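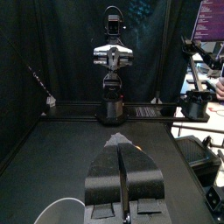
The Flerkero fingers came in March, in a box with no letter. Jailson Lopes put them on the arms before lunch, tightened every screw twice, and wrote the first line in the notebook: old fingers, 200 attempts, 57 failures.

He had lived with the old fingers for two years. They came from Evoditz and they were stiff – good with hard things, bad with everything else. His wish was simple. He wanted the new ones to be better, and he was afraid that they would be.

"You talk about them like they are a dog," said Mészáros from the door.

"A dog would listen to me."

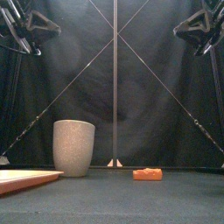 The cup, the tray and the orange block, before a trial.

He used the same objects for both pairs. The cup was the difficult one. If the fingers closed too early, it turned away from them, slowly, like a guest who does not want to dance. Jailson changed the closing speed in the Elero controller and tried again. At attempt 67 he stopped writing down the reasons and wrote only yes or no.

By evening the page had many more yeses than he expected. He did not call Mészáros. He took the old fingers from the drawer, cleaned them with a cloth, and held them for a while.

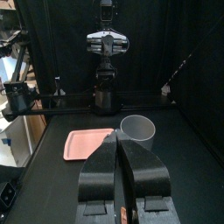
The Second Evening

"So, which pair do we keep?" Mészáros asked.

Jailson closed the notebook on his pencil. "Ask me after the cup," he said, and he started the arm again.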